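Thema: Können Roboter inzwischen Werkstattarbeit?
Unterforum: Automatisierung und Robotik
Seite 1 von 1

lötkolben_sued
Sonntag, 15. Dezember

Moin zusammen,
ich arbeite in einem kleinen Betrieb, der gebrauchte Bürorechner aufbereitet. Wir sind 7 Leute und machen alles von Hand: aufschrauben, Speicher raus, Platte raus, reinigen, testen, zu. Mein Chef war auf einer Vorführung bei Serico und will jetzt wissen, ob man einen Teil davon automatisieren kann. Ich bin skeptisch, habe aber keine eigene Erfahrung damit. Wie weit ist das wirklich?

Predcombe
Kommt darauf an, wie viele verschiedene Gehäuse ihr habt. Wir hatten letztes Jahr einen Auftrag mit 800 Rechnern, alle dasselbe Modell. Dafür lohnt sich eine Vorrichtung. Wenn jeder zweite Tower anders aufgeht, vergiss es.

lötkolben_sued
Leider eher das Zweite. Im Juli hatten wir in einer Woche 11 Modelle auf dem Tisch, manche mit Schnellverschluss, manche mit Schrauben, die schon jemand rundgedreht hatte.

kabelbaum77
Dann könnt ihr das Thema zumachen. Ich höre seit Jahren, dass es bald so weit ist. Mein Saugroboter bleibt immer noch am Teppich hängen, und der soll nur geradeaus fahren. Ein Rechner von innen ist viel schlimmer - überall Kabel, alles eng, und die Hälfte der Stecker hat eine Rastnase, die man ertasten muss.

Erkirix
Sehe ich anders. Saugroboter und Industriearm kann man nicht vergleichen. Ein UR mit passendem Greifer kommt gut in ein offenes Gehäuse rein, wenn der Tower auf der Seite liegt. Schwierig wird es bei allem, was nachgibt, also Kabel und Flachband. Starre Teile mit bekannter Lage sind machbar.

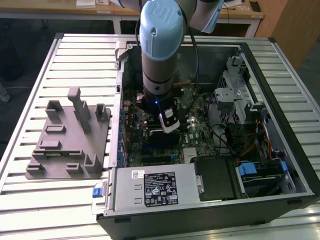

Muss der Rechner dafür immer genau an derselben Stelle liegen?
Ohne Kamera ja, mit Kamera darf er etwas verrutschen, aber die Lage muss vor jedem Griff neu bestimmt werden.

Ich würde trotzdem immer einen Anschlag auf den Tisch schrauben. Kostet fast nichts und spart viel Ärger mit der Bilderkennung.

kabelbaum77
Und wer zieht vorher die Kabel ab? Der Mensch. Und wer macht das Gehäuse auf? Auch der Mensch. Dann kann der die Platte gleich selbst mitnehmen, das sind fünf Sekunden.

Erkirix
Bei einem Rechner hast du recht. Bei einer Palette am Tag sieht das anders aus, da geht es auch um Handgelenke. Bei uns waren zwei Kollegen wegen Sehnenscheidenentzündung länger weg.

Thambiah
Ich habe so eine Zelle ein halbes Jahr betreut. Herausnehmen ging ordentlich. Einsetzen war das Problem, vor allem Speicherriegel. Man braucht viel Kraft auf kleiner Fläche, und wenn der Riegel schief steht, ist der Steckplatz hin. Mit Kraftsensor wurde es besser, aber ich habe bis zum Schluss danebengestanden.

lötkolben_sued
Was hat der Greifer gekostet, wenn ich fragen darf?

Thambiah
2585 Euro, nur der Greifer mit Backen. Arm, Tisch und Steuerung kamen extra. Die Backen haben wir später selbst gedruckt, die mitgelieferten waren zu breit für die Zwischenräume.

Dymphna Mac Giolla
Ich lese hier sonst nur mit, aber zur Ausgangsfrage: Nehmt euch einen einzigen Arbeitsschritt vor und stoppt eine Woche lang die Zeit. Bei uns war das Zerlegen gar nicht der Engpass, das Testen und Löschen der Platten hat viel länger gedauert. Dafür braucht man keinen Arm, das geht mit einem Dock und einem Skript.

kabelbaum77
Endlich mal ein vernünftiger Vorschlag.

Predcombe
Stimme zu. Wobei das Umstecken am Dock wieder etwas wäre, was ein Arm könnte. Immer gleiche Stelle, immer gleiche Bauform.

lötkolben_sued
Danke euch. Ich messe nach den Feiertagen erst mal die Zeiten beim Löschen und beim Zerlegen. Thambiah, darf ich dir wegen der gedruckten Backen eine PN schicken?

Thambiah
Klar. Die Dateien muss ich raussuchen, die liegen noch auf dem alten Werkstattrechner.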